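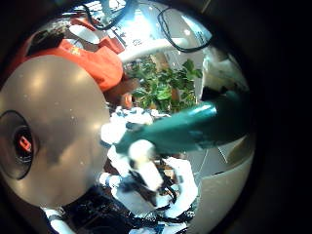 September, started 3.15 pm

Plants + holder, Sketov room. Writing this up quick before the room goes to the Rumier lot.

Plants first. Foliage still good and green, leaves stacked up on each other so the back ones get hardly any light. Turn the pots a quarter each week, whoever is in. Watered at start, 6 cups between the lot. Last month's 5 wasn't enough, compost had shrunk off the sides of the pots. Feed is nearly out, ordered more on the Yeh account. Do NOT use the old bottle under the sink, label's gone.

Cables. Two black ones hanging across the bright end, one looping down, the other in a wide arc on the right. Want them up off head height. Clips in the second drawer are too small, tried one, pinged off behind the radiator. Need the 25 mm ones. Leave the white rail alone, don't tie anything to it, the paint comes off with the tape and then I get emails about it.

Holder. Cream one, from the Statulov batch. Stepped edge is nicer than the last lot, the old square corners chipped whenever they got put down. Checked the fit on the left and along the top, slight rattle if you tap it. Strip of felt would probaly do it. Left it overnight idea: no, just felt it and move on.
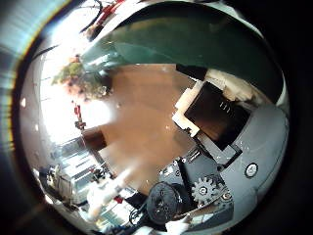
Cream holder with the dark piece in, 111 near the top right corner. Dark green surface behind.

Glossy face picks up reflections at this angle. Try it tilted back another 15 degrees and look again with the blinds half down. If it's still bad, matt film, there's an offcut in the flat drawer.

To do
- clips, 25 mm
- felt strip (the thin stuff)
- rotate pots
- ask Statulov if teh next batch can be the same cream
- wipe down the green, fingerprints show up something awful

Stopped 5 pm. Key back on hook.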